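Shared workshop in Ernel teaches its robot arm to handle spectacles

Members of the Lanosar workshop in Ernel have spent the spring and early summer building a work cell for a second-hand robot arm, and are now trying it on one of the more awkward things found in anyone's pocket: a pair of glasses.

The project is called Otico. Its aim is modest. The arm should pick up a pair of spectacles from a flat surface, turn them over and set them down again without bending the frame or touching the lenses. The group hopes this will lead to a small bench machine for sorting donated glasses, a job now done by hand at a repair table the workshop holds every month.

The arm is bolted down on a table of slotted aluminium profile, so posts, brackets and sensors can be moved without drilling new holes. The glasses are laid on a varnished wooden board. Members say the shiny surface is a nuisance, as reflections can confuse a camera, but they wanted to deal with that early on.
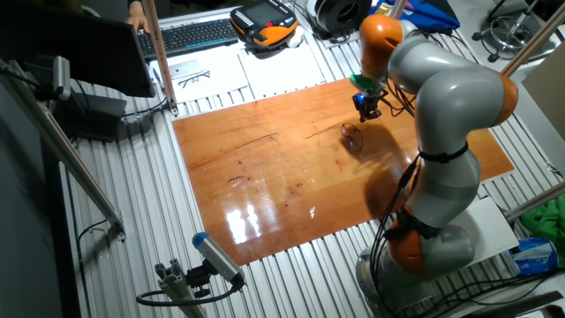 The Otico arm with its gripper over a pair of glasses on the test board.

Thin frames are the hardest. They sit low, they slide when pushed, and a grip that is safe on a thick plastic pair can twist a wire one. The software, named Su after the workshop's old cat, picks a gripping point near the bridge and closes the fingers in small steps.

In the latest round of tests, held in July, Su made 200 attempts with different pairs and 83 per cent ended with the glasses back on the board undamaged. Most of the failures were dropped pairs - two frames were bent and have since been straightened.

Building the cell has cost roughly 800 pounds, not counting the arm itself. The money came from members' fees and a sale of spare parts.

The next target is a run of 1000 attempts using the same settings throughout. The workshop plans to put its drawings and code online once that is finished. Visitors can see the cell on open evenings, from 7 pm, but are asked to stay behind the line on the floor while the arm is moving.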